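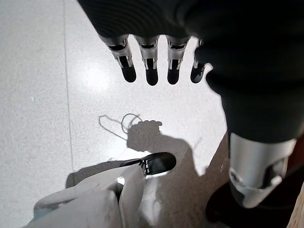
Four fingers of a robotic hand, each with a glossy black tip.

The Flood Map Says Your House Is Fine. Ask It Again.

September 18, 2018

Type an address in Abreu into the Ellar flood viewer and you get an answer in a second or two. The parcel turns green, yellow or red. A little box pops up with a score from 1 to 11. There's a button for sharing the result, as if it were a vacation snapshot.

I typed in the same address three times in June, on three different days, and got a 4, a 6 and a 4. The house had not moved. Neither had the creek behind it.

Sisen, the mapping firm that built the viewer, told me the model "refreshes as inputs improve." I asked which input had improved and then gotten worse again. I was sent a fact sheet. The fact sheet says the viewer draws on elevation, rainfall, soil and drainage data, and that it "empowers communities to make informed decisions." It does not say how old the drainage data is. That took two more emails. The storm drain layer for the east side of Abreu was drawn up 11 years ago, before the Etiter shopping center and its parking lots went in uphill.

Anyone who has stood on the low end of that street in a hard rain could tell you what a parking lot does. Water that used to soak into a field now runs off it, and it runs toward the houses. In the viewer, the field is still a field.

None of this makes the thing useless. The old paper maps were worse, and you had to go down to the county building during office hours to look at them. The viewer puts every parcel in the valley on one screen, and the broad picture seems right to me: the bottomland floods, the ridge doesn't. If that were all it claimed, I'd have no quarrel with it.

But it gives a number to each house, and people treat numbers like facts. I talked to homeowners who had dropped flood coverage on the strength of a 3. One real estate listing I saw had the score up near the top, between the square footage and the new water heater. The disclaimer saying the scores are "for general planning purposes" is on a separate page, under a link at the bottom, in gray type.

Sisen says the model was checked against past floods at 400 points around the valley and did well. I asked to see the points. The company says they belong to the county. The county says they belong to Sisen. I'd still like to see them, mostly to find out how many are on the east side, where the guesses matter most. A model can score very well if you test it on hilltops.

There's a second version due, with what the company calls climate scenarios. You'll be able to slide a bar and watch the red area spread as the decades go by. It makes for a good demonstration, and the county board seemed to like it. I kept thinking about the drain layer. Sliding the bar forward doesn't help much if the map starts out more than a decade behind.

What would I want instead? A date on every layer, for a start, right there in the box with the score. A range in place of a single number. And somebody sent out to the east side with a clipboard to find the storm drains. Sisen says a survey is "under consideration." The county says it isn't in this year's budget.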